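February 20, 2019

Tea first, then grumbling. I got to the workshop with wet socks because the bus stopped short of Grarkambridge again and I had to walk the last bit along the canal. Must buy proper boots before May, when I won't need them.

So, plates. I've been on plates all week and I dream about them now. We're meant to hand over 2000 good examples of the pair of arms putting plates in a rack, and every single one has to be steered by a person, start to finish, so the system has something decent to copy. I didn't really grasp how many that was when I said yes to it. I thought, oh lovely, a few weeks of playing with arms! And it is quite lovely for the first hour, and then your shoulders start to talk to you.

My target is 20 in a sitting and then a break, a real one, away from the bench. I've found that if I push past that I get sloppy in a way I can't feel at the time. I only see it later when I go back through the recordings, and there I am, poking at the rack like somebody trying to post a letter in the dark. Those go in the bin. Well, most of them. There's a bit of a row about that, which I'll come to.

The morning went to setting up. The Posetti software wanted an update and then wanted another one, and after that it forgot how the left arm likes to be set, so I did the whole warm-up routine again with my coat still on. The Cârstea notes say to move the rack a little between goes and shuffle the plates too, or the system just learns one exact spot on the table and goes to bits when anything shifts. I do try. But you'd be amazed how hard it is to be properly random! I put the rack down "anywhere" and it's always the same anywhere, over on the right where my hand likes it. I've started throwing a dice for it, which feels silly but works better than I do.

We leave odds and ends out on the table too, on purpose, so it gets used to ignoring them. I got far too fond of the Lego and spent a chunk of lunch adding to it. No regrets.

After lunch it went better. Nice slow runs, both hands doing something useful for once. I've got the knack of tipping the plate before it meets the slats instead of after, and it saves such a lot of fiddling. The pale blue one is still my least favourite to pick up, I always seem to come at it from a daft angle, but the teal one and I are friends.

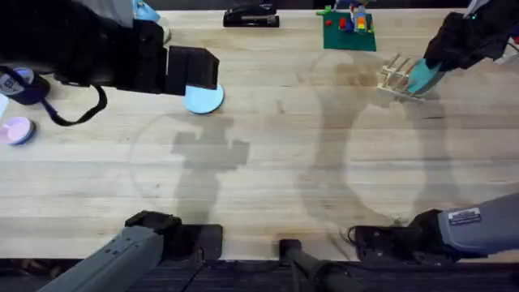 Leave the wobbly ones in, was the message from the Priltilari end when I sent word of the day's tally, so long as the plate finishes in the rack, because a system that has only ever seen tidy runs has no idea how to get itself out of a muddle. I've read that over a few times now and I can't decide if it's wise or just a way of getting to the total quicker. I can see the sense in it. If I miss the slot and back off and have another go, that's worth showing. But there's a difference between a mistake you put right and plain dithering, and I made 3 today that were pure dithering, minutes of it, hovering about like a lost wasp. I've put them in a folder of their own and I'll ask again in the morning, when I'm less cross.

I do want a better way of labelling them, whatever we decide. Just "good" and "bad" isn't enough. Something like clean, rescued and hopeless would do me fine, and then whoever does the training bit can take what they fancy.

Home late, wrists aching. Had beans on toast and washed up by hand, and caught myself lining the plate up with the rack and pausing before I let go, waiting for the little beep. Bed soon. Socks are on the radiator and I've moved tomorrow's start back half an hour so I can get the later bus.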